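FOR IMMEDIATE RELEASE
4 Nov 2024

Diekmann campaign files for recount in Lurka Township supervisor race

LURKA - The Diekmann for Supervisor campaign today filed for a full recount of the September special election. Margin: 13 votes. Ballots cast: 1,258. Filing fee paid, paperwork stamped, copy sent to the other side.

The campaign is asking for a hand count in both precincts, plus a second look at 67 mail ballots set aside over missing dates on the outer envelope. Under township rules those voters should of been notified by mail. Many say they never got a letter. We have signed statements from several and more coming in.

No accusations here. Poll workers put in a long day and the campaign thanks them. But a race this close needs a hand count, and the request was in before the deadline.
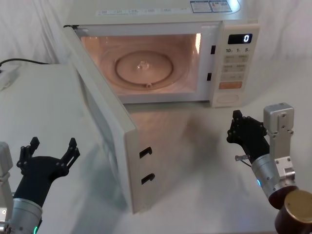
Rainer Seidel told the campaign he mailed his ballot well ahead of the deadline and only learned it was set aside when he called the township office himself. He said he would of driven in and fixed it the same day if anyone had asked him to.

Turnout in the Gorance precinct was 422, up from the last special. That precinct also had the late start - doors opened behind schedule, line already out to the parking lot. Campaign has asked for the sign-in sheets and the opening log. Still waiting on both.

The opposing campaign has said it will not contest the filing. We apreciate that.

The recount does not change the business of the board. Road budget and the Climis Creek bridge vote stay on the agenda, and the seat stays vacant until a result is certified.

Observers needed for the count, both shifts. Must be a registered voter in the township. Sign up at the campaign office on Main, side door, evenings. Bring ID.

Media: statements and a copy of the filing availble on request from the campaign office. Candidate will take questions after the next board meeting - not before.

###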